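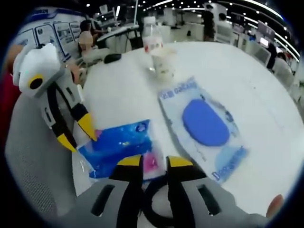

Thread: Do wet wipes ruin a white round table? (break area, shared office)

tprendergast
Posted 4 September 2024

We have a big white round table on our floor that everyone eats at, and it never gets cleaned right. Right now there's a wipes pack with the blue lid sitting on it, plus a crumpled blue packet, a bottle and a paper cup. That's a normal afternoon for us. My manager wants to switch from a spray and cloth to wipes only, because people might use them if they're right there on the table. I have doubts. Do these things clean a table, or do they push the grease into a bigger circle?

mabuza_lane
I don't buy it. Hand wipes are made for hands. They leave a film, the film catches dust, and in two weeks your white top is gray. We went through this in August.

Emiliano S.
What kind of film, though? I hear this every time and I have yet to see it. I used the same pack of wipes on my kitchen table for most of a year and the table looks fine.

mabuza_lane
Is your kitchen table white and smooth? On wood grain you wouldn't notice.

Emiliano S.
It's white. Smooth too. Next theory?

pramville_dan
You're both guessing. It depends what's in the wipe. Some have lotion in them and those will streak. Plain ones mostly won't. Tegan, what does the pack say?

tprendergast
The big print along the top is part Chinese and then "cakadi", which means nothing to me. There's smaller print along the bottom edge and I haven't tried to work it out. It's a pale blue and white pack with a big oval lid.

pramville_dan
Then do a test. Wipe one patch near the edge, let it dry, and look at it sideways against the window. If you see swirls, there's your answer.

Wovness
Can I question the whole idea? Leaving the wipes on the table doesn't make anyone wipe the table. We had a pack out for months. People cleaned their own fingers after chips, put the used wipe down next to the empty bag, and left. So then we had crumbs AND a wipe.

mabuza_lane
This. The wipes are one more thing on the table.

Emiliano S.
So your coworkers are slobs. That isn't the fault of the wipes.

Wovness
Sure, but she's asking what will work in an office with people in it. A trash can within reach of the chairs did more for us than any cleaning product. The wrappers were gone the first day. The rings from cups took longer.

volness77
Somebody is going to tell you to buy a special table cleaner, so let me get in first and say don't. I paid for one once. Smelled like a swimming pool and did the same job as dish soap and warm water.

pramville_dan
Dish soap is fine if you rinse. Most people don't rinse – that's where your sticky table comes from.

volness77
I rinse.

tprendergast
OK, I did the test on a patch by the chair side. There are some faint streaks if I get my head down low. Standing up I can't see a thing. I also went over the same spot with a dry paper towel and most of the streaks went away.

Emiliano S.
Thank you.

mabuza_lane
One wipe proves nothing. Come back after 400 of them.

Wovness
And who is going to follow up with a dry paper towel every time? Be serious.

tprendergast
Not my coworkers, I'll give you that. I'm going to tell my manager we keep the spray and cloth for the end of the day and leave the wipes for hands. I'll ask about moving a trash can closer too, though I don't expect much. The last thing I asked for was a hook for the cloth and I'm still waiting.

volness77
Let us know about the can. My guess is they say it looks bad next to the table.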